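Rurkanen Street Tenants' Group, October minutes

I'm doing the minutes again, so apologies for the bits where I was talking and couldn't write! We got going at 7 with Esperanza Montoya, Lorna Paterson, Darnell Nakamura and me (Iolanda Nogueira). Lucinda Whitlock came in during the laundry room part, still in her coat.

Laundry room. Dryer 4 is eating money again. Darnell rang the management office and got a ticket number and not much else. We agreed he'll ring on Thursday and ask for a repair date in writing.

Bike storage. Long one, this. Lorna wants tags on every bike so the abandoned ones can go, and I'm all for it (I've been climbing over that green tandem since spring). Esperanza would like a month's notice taped to the door first. Agreed, and she'll write it.

Money. We have $463 in the account. Lucinda asked for some of it to go on bulbs for the front beds, and we all said yes pretty fast.

Quiet hours. This took up the rest of the evening, drinks and all.
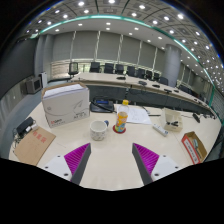

Lorna said ten o'clock is fine on weeknights but she isn't going to bed early on a Saturday for anybody. Darnell suggested eleven on weekends, and we voted for that, all in favor except Esperanza, who wants midnight.

Next meeting is at my place, same time. Bring a chair if you can, I'm short a few.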